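Raíl doble Prindilum para dos brazos – guía de compra y presupuesto

Si estás montando una celda para tareas de conexión y acoplamiento, el Prindilum te va a gustar. Es una plataforma de raíl para dos brazos ligeros, con las bases atornilladas sobre la misma superficie – ¡y eso ahorra muchísimo tiempo de alineación!

Precio del conjunto básico: 2,579 euros, sin brazos ni pinzas. El soporte de puertos Stikineck se pide aparte y cuesta 300 euros. Quien ya tenga mesa propia puede descontar la Skimari de la lista, siempre que aguante bien un panel vertical encima.

Plazo de entrega: 18 días laborables. Los pedidos de diciembre salen del almacén de Grønli en enero.

Un consejo para el presupuesto: reservad una partida para cables, regletas y un carrito auxiliar. Parece poca cosa, pero se agradece desde el primer día. Y antes de pedir nada, probad la disposición en simulación – con el modelo de la sala se ve enseguida si el brazo llega cómodo al panel o si conviene mover la mesa. 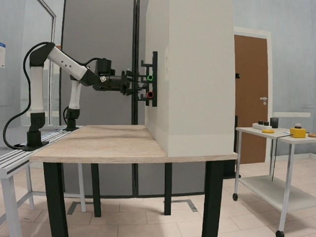

Vista simulada: dos brazos sobre el raíl y, en el panel blanco, el soporte con los puertos verde y rojo.

Referencia del conjunto: 604
Incluye: plataforma, tornillería y plantilla de montaje
No incluye: brazos, pinzas, mesa, panel
Ficha actualizada el 6 de noviembre de 2022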